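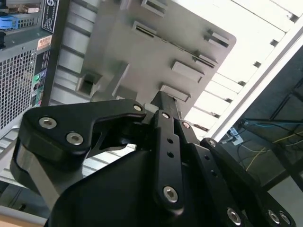
Step 3: Get the old files off before you get attached to the new computer

By now you have made your list (step 1) and found the passwords (step 2, the one with the swearing). Moving the files is dull work, so put the kettle on.

Plug the external drive into the old computer and make one folder on it. Call it something you'll recognize in September. Mine was called "new folder (2)" and I have paid for that.

Copy your documents first, then photos, then whatever is on the desktop. My desktop held 1,432 items, 223 of them screenshots of recipes. Don't sort as you go. You will open one photo of a dog and lose the afternoon.

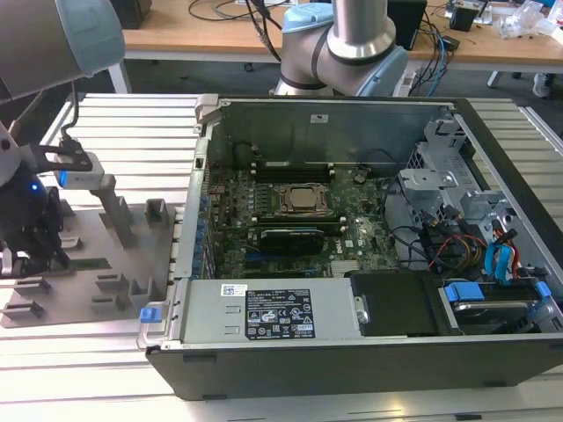
Check the downloads folder too, where tax forms go to hide. Ajith Kurian, who proofread this page, wants it noted that browser bookmarks don't live in any of these folders. Export them from the bookmarks menu and save the file with the rest.

Step 4: Check the copy

Right-click the original folder, choose Properties, and write down the number of files. Do the same on the drive. I had 3,421 on both sides, on the second try. If yours don't match, copy again before blaming the cable. Then open a few files at random, including an old one and a very large one.

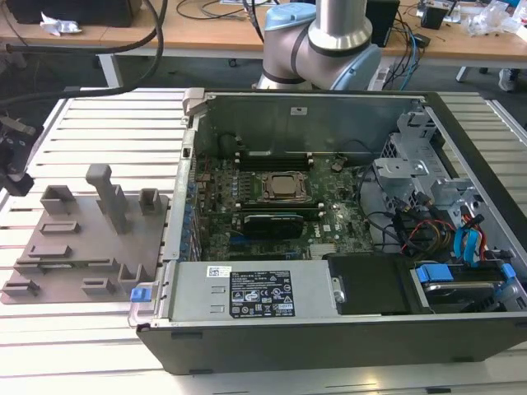
Keep the drive somewhere other than the bag the computer travels in. Leave the old machine's files alone for a month as well. You will need something from it, probably a font.

Step 5: Sign out of everything

Mail, music, cloud storage, and any program that only allows you so many computers. Do it from the old machine while it still starts. Erasing comes next, in step 6.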